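Old House Talk > Doors, Windows and Hardware > Stripping the front door, and do I keep the knocker hole?

Started by kettleandpeg

Hello all, long-time reader, first proper post, so forgive me if I ramble (my sister says I always do).

We bought a weatherboard place in Clunine last December and I've finally worked my way around to the front door. It's a lovely solid old four-panel thing under what I can only describe as a geological record of house paint. There's cream, then green, then another green, then a brown that must have been very fashionable for a fortnight. My plan was to take it off its hinges, lay it on trestles on the back verandah and strip it right back to timber before the hot weather comes.

Three things I'm stuck on. First, heat gun or chemical? I've already bought lead test swabs and the second green came up positive, so I'm being careful. Second, someone years ago drilled through the middle rail for a knocker, and that knocker is long gone. Do I plug the holes or put another one on? Third, the door is a bit tight at the top on the hinge side and I don't know whether to plane it now or wait until it's had its first coat.

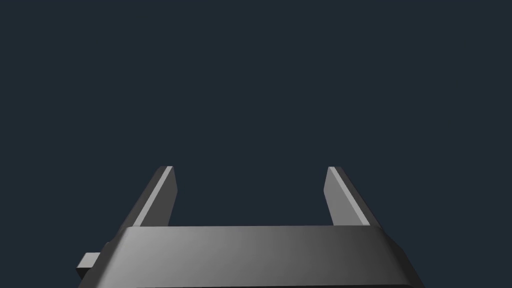 I've got a quote from a joiner in town of 530 dollars to do the lot, stripping and rehanging included, and my husband thinks I should take it and go and have a cup of tea. I'd rather like to do it myself, though. I did the kitchen dresser two winters ago and it came up beautifully, apart from the one drawer we don't talk about.

Any advice gratefully received!

Posted by Marlo_in_the_hills

Welcome, kettleandpeg! What a good job to be starting on. Please don't use the heat gun with lead in there. I know people will tell you it's fine on the low setting, and perhaps it is, but I've never been brave enough to find out. Chemical stripper, the thick paste sort, laid on like icing and covered with cling wrap overnight. In the morning it lifts in great satisfying sheets. Put a drop sheet down, wear gloves and a proper respirator, don't sand it dry, and ring your council about where the scrapings can go.

As for the knocker, put one on! A front door without a knocker looks like a face without a nose to me. We have one at each end of the house and the grandchildren use both at once.

Posted by oldsash

I'll have to disagree with Marlo on the paste, friendly as always. I used it on a cedar door in my last house and it turned the timber dark in blotches, and I spent more hours with bleach and a scrubbing brush than I'd spent on the paint. An infrared stripper is the thing. It softens the paint at a much lower temperature than a gun and you pull it off warm. They're dear to buy but the tool library near me hires one out, so have a ring around.

And 530 dollars for stripping and rehanging is cheap. I'd be asking that joiner whether he means to dip it. A caustic dip loosens old glue joints, and a panel door that has been dipped can come home with a wobble it never had before.

Posted by Marlo_in_the_hills

Cedar, yes, I'll grant you cedar. I'd bet kettleandpeg's is kauri or pine, though, and pine never minded the paste at my place. Do a test patch down near the bottom rail, dear, and see who wins. 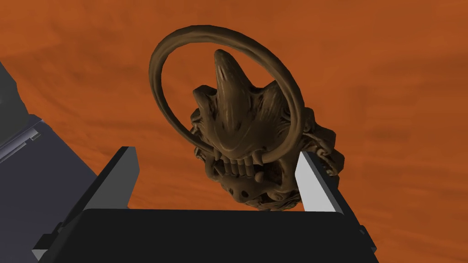

Ottmar Kuhlmann
Senior member | 4,000 posts
01/10/2025

Good evening everybody. I have been restoring doors for more years than I care to add up and I'd like to speak up for the knocker, as I'm very fond of them.

When I was a boy my grandmother had a creature's head on her door with a ring in its mouth, a fierce thing, and I was sure it would nip me if I knocked too softly. So I always knocked as hard as I could manage, and she always came to the door laughing. I have had a soft spot for the ugly ones ever since. There is a long tradition of beasts and grotesques on doors, and I think they suit a plain old house very well, as a sort of joke between the house and the visitor.

Now to the practical side. Measure the distance between your old holes before you fall in love with anything. If the new knocker has a single bolt and you have two holes, plug both with a dowel of the same timber, grain running the same way as the door if you can get it, and drill fresh. Hang the ring at the height of an adult's chest. Put the strike plate on at the same time, please, or in a year you will have a dent in your beautiful new finish.

If it's cast iron, give it a rub with wax before it goes up, front and back. Water sits behind the plate and you get a rust streak down the door after the first wet winter. Brass is kinder, though it does want polishing.

About the tightness, I would wait. Strip it, let it sit a good while on the flat, then rehang it bare and look again. Half the time the trouble is only paint, and the other half it's the top hinge pulling away. Longer screws fix that in ten minutes.

Posted by Nina

Ottmar, I loved that about your grandmother! Mine had a bell on a string and it was nowhere near as exciting.

I'll be the grump, if I may. I don't think a grotesque belongs on a weatherboard cottage. Ours had a plain ring and so did every other house in the street, and when somebody up the road put on a great big lion it looked like he'd borrowed a mayor's door. A simple ring or an urn shape is much more likely to be right for the period. Tusero had a tray of plain ones when I was there last, and they'll let you hold them up against a template of your holes if you bring it along on cardboard.

Posted by oldsash

With Nina on this. Plain ring, painted black.

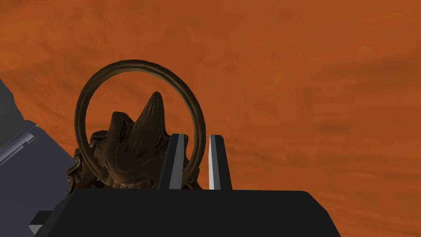

While we're on the finish, don't use an indoor varnish, whatever the fellow at the counter says. A front door that faces west will peel inside two summers. I use Grekania exterior oil, three thin coats, and then one more every spring when I wash the windows. It isn't glossy but it never flakes, and when it gets tired you only wipe more on. Do the top and bottom edges too. People forget them, and that's where the damp gets in.

Posted by Marlo_in_the_hills

Oil on a door with lead in the grain? I'd want to prime and paint after all that. You can scrape forever and there will still be a bit of green in the corners of the mouldings. A nice deep red, kettleandpeg, and your visitors will find you in any weather.

Posted by kettleandpeg

Oh, you are all wonderful, thank you! I did two test patches this morning, one with the paste and one with the infrared (a neighbour had one in her shed, would you believe). The paste was slower but got into the mouldings much better, so I'm going to do the flat panels with the infrared and the fiddly bits with paste, and I hope that keeps the peace between Marlo and oldsash. The timber is pale and looks like pine, so no dark blotches so far.

I measured the holes, Ottmar, and there are two, one above the other. I've traced them onto the side of a cereal box to take to Tusero. Nina, I hear you about the plain ring, I really do, but my husband has now read this thread and wants the fiercest face they've got. We may need a second thread for that.

Still thinking about red. Does anyone have a photo of theirs in full sun?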